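서버 2대의 ETag가 달라서 304가 안 나옵니다 (nginx, 로드밸런서 구성)
게시판: 웹서버 / 캐시 / 배포

Tineke Vandenberghe
작성: 7월 10일

정적 파일의 조건부 요청이 절반쯤 200으로 떨어지는 증상을 보고 있습니다. 구성부터 적습니다.

앞단은 Avau 로드밸런서이고 라운드로빈입니다. 세션 고정은 꺼져 있습니다. 뒤에 nginx 서버가 2대 있고 버전과 설정 파일은 동일합니다. 설정은 diff로 확인했고 차이가 없습니다. 콘텐츠는 Tundia에서 생성해서 /static 아래로 내보내고, 배포는 Mikadari가 서버마다 순서대로 rsync를 실행하는 방식입니다.

브라우저에서 새로고침을 반복하면 같은 CSS 파일이 304였다가 200이었다가 합니다. 서버를 하나 빼고 테스트하면 항상 304가 나옵니다. 두 서버에 직접 HEAD 요청을 보내 응답 헤더를 비교했더니 Content-Length는 같고 ETag와 Last-Modified가 다릅니다. 파일 내용은 sha256으로 대조했고 전부 일치합니다.

/static 아래 파일은 133개이고, 그중 129개에서 ETag가 서로 다릅니다. 나머지는 일치합니다. 왜 일부만 일치하는지도 모르겠습니다.

궁금한 점은 이렇습니다. 내용이 같은데 ETag가 다른 것이 nginx의 정상 동작인지, 그리고 고친다면 배포 쪽에서 고쳐야 하는지 nginx 쪽에서 고쳐야 하는지입니다. gzip은 켜져 있고, 해당 location에서 프록시 캐시는 쓰지 않습니다.
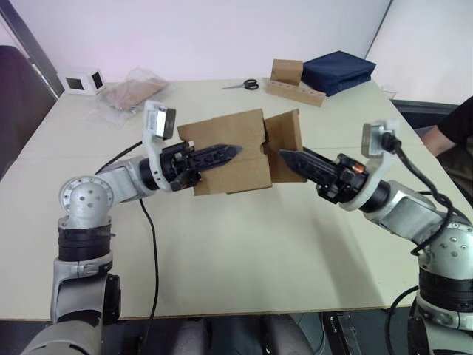 Milan Verbeke
정상 동작입니다. nginx가 정적 파일에 붙이는 ETag는 내용 해시와 관계가 없습니다. 수정 시각(mtime)을 16진수로 쓰고 하이픈을 넣은 다음 파일 크기를 16진수로 붙인 값입니다. 따옴표 안의 앞부분을 십진수로 바꿔 보면 Last-Modified와 같은 시각이 나옵니다. 크기가 같고 앞부분만 다르다면 mtime 차이입니다.

rsync 옵션을 확인해 보세요. -a에는 -t가 포함되어 있어서 mtime이 보존됩니다. -r만 쓰고 있으면 받는 쪽에서 파일을 쓴 시각이 그대로 mtime이 됩니다. 순차 배포라면 서버마다 다를 수밖에 없습니다.

두 서버에서 아래 명령을 실행해서 결과를 비교하면 됩니다.

find /srv/www/static -type f -printf '%T@ %s %P\n' | sort -k3

%T@에는 소수점 이하까지 나오는데 nginx는 초 단위만 씁니다. 소수점 이하 차이는 무시해도 됩니다.

Tineke Vandenberghe
확인했습니다. Mikadari의 배포 단계에 rsync 옵션이 -rlz --delete로 되어 있습니다. -t가 없습니다. 누가 언제 이렇게 바꿨는지는 이력에 남아 있지 않습니다.

ETag가 일치하던 파일은 /static/shared 디렉터리에 있는 것들이었습니다. 두 서버가 같은 NFS 볼륨을 마운트하는 경로라 mtime도 하나뿐입니다. 일부만 일치하는 이유는 이것으로 설명이 됩니다.

-t를 추가하기 전에 질문이 하나 더 있습니다. 원본 쪽 mtime도 믿을 수 있는 값인지 모르겠습니다. Tundia는 내보내기를 할 때마다 모든 파일을 새로 씁니다. 내용이 안 바뀐 파일도 mtime은 갱신됩니다.

Jade Caron
그러면 ETag를 끄는 것이 가장 간단합니다.

etag off;

Last-Modified만으로도 304는 나옵니다. 초 단위 비교라서 정적 파일에는 충분합니다. 조건부 요청의 기준이 두 개면 디버깅할 때 확인할 것만 늘어납니다.

Milan Verbeke
이 경우에는 해결이 안 됩니다. 서버마다 mtime이 다르면 Last-Modified도 다릅니다. nginx의 if_modified_since 기본값은 exact이고, 요청의 If-Modified-Since와 파일의 mtime이 정확히 같아야 304를 반환합니다. ETag를 꺼도 증상은 그대로입니다.

Jade Caron
if_modified_since before; 로 바꾸면 됩니다. 그러면 파일의 mtime이 요청 헤더의 시각보다 이르거나 같을 때 304입니다.

Milan Verbeke
첫 번째 서버의 파일이 먼저 배포되고 두 번째가 나중에 배포된다고 가정해 봅시다. 클라이언트가 첫 번째 서버에서 Last-Modified를 받고 두 번째 서버로 조건부 요청을 보내면, 두 번째 서버의 mtime이 더 늦으니 200입니다. 반대 방향만 304가 됩니다. 비율이 나아질 뿐이고 원인은 남습니다.

롤백도 문제입니다. 이전 릴리스의 파일을 mtime까지 보존해서 되돌리면 파일은 과거 시각을 갖습니다. before로 설정되어 있으면 새 릴리스를 받아 간 클라이언트에게 304가 나가고, 롤백한 내용이 전달되지 않습니다. exact가 기본값인 데에는 이런 쪽의 이점이 있습니다.

Jade Caron
롤백 건은 인정합니다. 다만 롤백할 때 mtime을 보존하는지는 배포 도구에 따라 다릅니다.

Zuzana Dvořáček
원본 mtime 이야기로 돌아갑니다. Tundia가 매번 새로 쓴다면 -t를 켜도 서버 간 차이만 없어집니다. 배포할 때마다 전체 파일의 ETag가 바뀌는 것은 그대로입니다. 배포가 드물면 신경 쓸 일이 아니고, 하루에 여러 번이면 재검증 트래픽이 전부 200이 됩니다.

내보내기 디렉터리와 배포용 디렉터리를 분리하고 그 사이를 체크섬으로 동기화하면 됩니다.

rsync -rlc --delete export/ release/
rsync -rltz --delete release/ 서버:/srv/www/static/

첫 단계는 -c가 있고 -t가 없습니다. 내용이 같은 파일은 건드리지 않으니 release/ 안의 mtime은 내용이 마지막으로 바뀐 시각으로 남습니다. 둘째 단계는 -t로 그 시각을 그대로 전달합니다. 첫 단계에 -t를 넣으면 내용이 같아도 mtime이 갱신되므로 넣으면 안 됩니다. -a도 마찬가지입니다.

release/ 디렉터리는 빌드가 끝나도 지우지 말고 유지해야 합니다. CI 러너가 매번 깨끗한 작업 공간에서 시작한다면 따로 보관할 위치가 필요합니다.

한 가지 더. 둘째 단계에서 --delete가 NFS로 마운트된 shared를 어떻게 처리하는지 확인하세요. release/에 shared가 없으면 삭제 대상이 됩니다. 지금 설정에도 --delete가 있으니 어딘가에 제외 규칙이 있을 것 같기는 합니다.

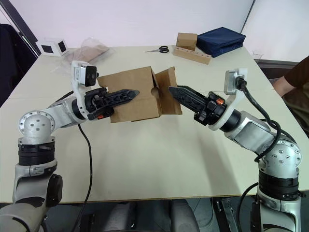

로봇 팔 두 대가 갈색 판지 상자를 테이블 위로 들고 있는 모습

Tineke Vandenberghe
제외 규칙은 Mikadari 쪽 필터 파일에 있었습니다. shared는 제외되어 있습니다.

CI 러너는 매번 새 작업 공간입니다. release/를 유지할 곳이 마땅치 않습니다. 러너에 영구 볼륨을 붙이는 것은 가능하지만 러너가 여러 개라 어느 것이 잡힐지 정해져 있지 않습니다.

Amber Vermeulen
De Haan 사이트를 옮길 때 같은 문제가 있었습니다. 그때는 빌드 마지막에 모든 파일의 mtime을 커밋 시각으로 맞췄습니다.

T=$(git log -1 --format=%ct)
find export -type f -exec touch -d "@$T" {} +

볼륨도 필요 없고 같은 커밋이면 어느 러너에서 빌드해도 같은 값이 나옵니다. 재현 가능한 빌드에서 SOURCE_DATE_EPOCH를 쓰는 것과 같은 발상입니다. 배포할 때마다 전체 ETag가 바뀌는 문제는 남지만 서버 간 불일치는 없어집니다.

Zuzana Dvořáček
콘텐츠가 git 밖에 있으면 위험합니다. Tundia는 본문을 데이터베이스에서 가져오는 것으로 알고 있습니다. 템플릿 저장소의 커밋이 그대로인 상태에서 본문만 고치고 다시 내보내면 mtime이 같습니다. 이때 파일 크기까지 같으면 ETag가 똑같이 나옵니다. 오타 한 글자를 다른 한 글자로 고치는 수정이 정확히 이 경우입니다. 클라이언트는 304를 받고 옛 내용을 계속 보여 줍니다.

rsync 쪽도 걸립니다. 기본 비교 기준이 크기와 mtime이니 -c가 없으면 그 파일은 전송조차 되지 않습니다. 브라우저 캐시를 지워도 옛 내용이 나오게 됩니다.

Amber Vermeulen
De Haan에서는 본문도 저장소에 있었습니다. 데이터베이스에서 온다면 맞는 지적입니다. 그 경우 커밋 시각 대신 내보내기 시작 시각을 한 번 기록해서 전체에 적용하면 됩니다. 내보내기마다 값이 달라지니 충돌하지 않습니다.

Zuzana Dvořáček
그렇게 하면 Tundia가 새로 쓴 mtime을 -t로 전달하는 것과 차이가 거의 없습니다. touch 단계가 하는 일이 없습니다.

Amber Vermeulen
러너 하나에서 양쪽 서버로 보내면 그렇습니다. 서버마다 별도 작업으로 내보내기를 실행하는 구성이면 차이가 있습니다. 원글에서는 어느 쪽인지 나와 있지 않습니다.

Tineke Vandenberghe
내보내기는 한 번입니다. 결과물을 아티팩트로 묶고 서버별 배포 작업이 각각 풀어서 rsync합니다. 아티팩트 형식은 zip입니다.

Milan Verbeke
zip이면 확인할 것이 있습니다. 전통적인 zip 헤더의 시각은 2초 단위로만 저장되고 시간대 정보가 없습니다. 확장 타임스탬프 필드가 있으면 초 단위 UTC로 복원되지만, 도구에 따라 이 필드를 쓰지 않거나 풀 때 무시합니다. 양쪽 작업이 같은 도구로, 같은 TZ 환경에서 풀면 결과는 같습니다. 러너 이미지의 TZ가 다르면 몇 시간 단위로 어긋납니다.

가능하면 tar로 바꾸는 것을 권합니다. tar는 mtime을 UTC 기준 초로 저장합니다. 풀 때 -m 옵션이 들어가면 mtime을 복원하지 않으니 그것만 빼면 됩니다.

Jade Caron
여기까지 오면 파일명 해시를 쓰는 편이 낫습니다. app.css를 app.3f9c1e.css 같은 이름으로 내보내고

Cache-Control: public, max-age=31536000, immutable

을 붙이면 재검증 요청이 거의 없어집니다. ETag가 일치하는지 따질 일도 없습니다. mtime을 맞추는 작업은 전부 재검증을 전제로 한 것인데, CSS와 JS는 재검증할 필요가 없는 파일입니다.
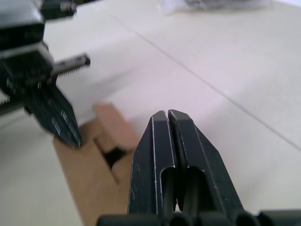 Zuzana Dvořáček
CSS와 JS에 대해서는 동의합니다. 그런데 파일명 해시는 참조하는 쪽의 URL도 같이 바꿀 수 있는 파일에만 됩니다. HTML, 외부에서 링크한 PDF, favicon, 피드, sitemap은 이름을 고정해야 합니다. 이런 파일은 여전히 재검증에 의존합니다.

순차 배포에서는 다른 문제도 생깁니다. 첫 번째 서버에서 새 HTML을 받고, 거기 적힌 새 CSS를 두 번째 서버에 요청하면 아직 파일이 없어서 404가 납니다. 해시를 쓰려면 배포 순서를 바꿔야 합니다. 모든 서버에 해시 파일을 먼저 올리고, 그다음 HTML을 올리고, 옛 해시 파일은 나중에 지웁니다. --delete를 첫 단계에서 빼야 한다는 뜻입니다.

Jade Caron
404는 배포 중 몇 초 동안만 발생합니다.

Zuzana Dvořáček
CDN이 404를 캐시하면 몇 초로 끝나지 않습니다. Avau의 로드밸런서만 쓰는지 캐시 기능도 쓰는지에 따라 다릅니다.

Tineke Vandenberghe
캐시 기능은 쓰지 않습니다. 9월에 켤 계획은 있습니다.

PDF 이야기가 나와서 덧붙입니다. 큰 PDF를 내려받다가 중간부터 다시 시작된다는 신고가 몇 건 있었는데 별개의 문제로 분류해 두었습니다. 관련이 있을까요?

Milan Verbeke
관련이 있을 가능성이 높습니다. 이어받기 요청에는 Range와 함께 If-Range 헤더가 들어가고, 여기에 처음 받은 ETag나 Last-Modified가 들어갑니다. 값이 맞으면 206으로 나머지 구간을 보내고, 다르면 200으로 처음부터 전체를 보냅니다. 연결이 끊긴 뒤 다른 서버로 붙으면 값이 다르니 전체 전송이 됩니다. 재현은 다음과 같이 합니다.

curl -s -o /dev/null -D - -H 'Range: bytes=1000-1999' -H 'If-Range: "A서버의 ETag"' http://B서버/static/문서.pdf

상태 코드가 200이면 같은 원인입니다.

클라이언트가 If-Range 없이 Range만 보내면 206이 나오는데, 두 서버의 내용이 동일할 때만 안전합니다. 배포 도중이면 앞부분과 뒷부분이 서로 다른 버전인 파일이 만들어질 수 있습니다.

If-Range는 강한 비교를 합니다. W/가 붙은 약한 ETag로는 조건이 성립하지 않습니다. nginx는 gzip으로 즉석 압축한 응답의 ETag를 약한 것으로 바꿉니다. PDF가 gzip_types에 들어 있으면 빼세요. 이미 내부적으로 압축된 형식이라 얻는 것도 거의 없습니다.

Tineke Vandenberghe
재현됩니다. 같은 서버로 보내면 206이고 교차하면 200입니다. application/pdf는 gzip_types에 없습니다.

Amber Vermeulen
당장 급하면 로드밸런서에서 소스 IP 해시를 켜는 방법도 있습니다. 같은 클라이언트가 같은 서버로 가니 증상은 바로 없어집니다. 설정 한 줄이고 되돌리기도 쉽습니다.

Jade Caron
권하지 않습니다. 모바일망이나 회사 프록시에서는 IP 하나에 사용자가 몰려서 부하가 기웁니다. 서버를 점검하려고 하나 빼면 매핑도 바뀝니다. 임시로 켠 설정은 보통 그대로 남습니다.

Amber Vermeulen
임시라고 적었습니다. 기한을 정해서 켜면 됩니다. 정적 파일만 나가는 서버라면 부하 편중이 문제가 될 만큼 크지도 않습니다.

Jade Caron
-t 한 글자를 추가하는 것보다 빠른 조치는 아니라고 봅니다.

Tineke Vandenberghe
IP 해시는 켜지 않았습니다. 적용한 내용을 적습니다.

아티팩트를 zip에서 tar로 바꿨습니다. 서버별 배포 작업의 rsync는 -rltz --delete로 수정했습니다. 러너 이미지의 TZ는 양쪽 다 UTC로 명시했습니다. nginx는 손대지 않았고 etag on, if_modified_since exact 그대로입니다.

배포 후 ETag를 다시 비교했고 불일치는 0개입니다. 조건부 요청은 어느 서버로 가도 304이고, PDF 이어받기도 교차 요청에서 206이 나옵니다.

처음 한 번은 rsync가 내용이 같은 파일까지 전부 처리했습니다. 양쪽 mtime이 다르니 당연한 결과 같습니다.
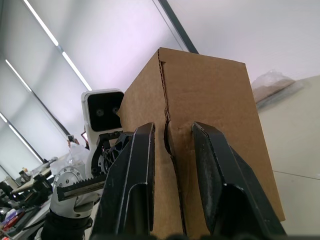
그리퍼에 잡힌 골판지 상자, 앞면의 세로 이음선을 따라 골심이 드러나 있음

Milan Verbeke
맞습니다. mtime이 다르면 후보로 잡히고, 델타 전송으로 내용이 같다는 것이 확인되면 데이터는 거의 보내지 않고 시각만 맞춥니다. 다음 배포부터는 줄어듭니다. 다만 Tundia가 매번 파일을 새로 쓰는 한 모든 파일이 매번 후보가 됩니다. 이 규모에서는 시간 차이를 느끼기 어려울 겁니다.

비교 스크립트는 배포 파이프라인 끝에 넣어 두는 것이 좋습니다. 각 서버에 HEAD를 보내서 ETag가 다르면 실패로 처리하면 됩니다. 옵션이 또 바뀌어도 바로 드러납니다.

for f in $(cat filelist.txt); do
a=$(curl -sI http://A서버/$f | tr -d '\r' | grep -i '^etag:')
b=$(curl -sI http://B서버/$f | tr -d '\r' | grep -i '^etag:')
[ "$a" = "$b" ] || echo "$f"
done

파일 이름에 공백이 있으면 while read로 바꿔야 합니다.

Zuzana Dvořáček
서버가 Host 헤더로 사이트를 구분한다면 -H 'Host: ...'도 넣어야 합니다. 빠지면 기본 서버 블록의 응답끼리 비교하게 되고, 둘 다 ETag가 없으면 빈 문자열끼리 같다고 나옵니다. 값이 비어 있을 때도 실패로 처리하세요.

Tineke Vandenberghe
Host로 구분합니다. 방금 공유한 결과는 제 스크립트로 확인한 것이고 Host를 넣었습니다. 빈 값 검사는 없었으니 추가하겠습니다.

release/를 유지하는 2단계 동기화는 보류합니다. 배포 횟수가 많지 않아서 배포 직후 한 번씩 전체가 200이 되는 것은 감수할 만합니다. 9월에 Avau 캐시를 켤 때 파일명 해시와 같이 다시 검토하겠습니다.

Jade Caron
그때 HTML의 Cache-Control도 같이 보세요. 지금 헤더가 없다면 브라우저가 Last-Modified를 기준으로 유효 기간을 추정해서 캐시할 수 있습니다. mtime이 오래된 파일일수록 길게 잡힙니다. HTML에는 no-cache를 명시하는 쪽을 권합니다. 저장은 하되 매번 재검증하라는 의미이고, 저장을 금지하는 no-store와는 다릅니다.

Tineke Vandenberghe
HTML에는 현재 Cache-Control이 없습니다. no-cache는 이번 주에 넣겠습니다. 제목에 [해결] 표시를 붙이려는데 수정 버튼이 보이지 않네요. 운영자분이 보시면 변경 부탁드립니다.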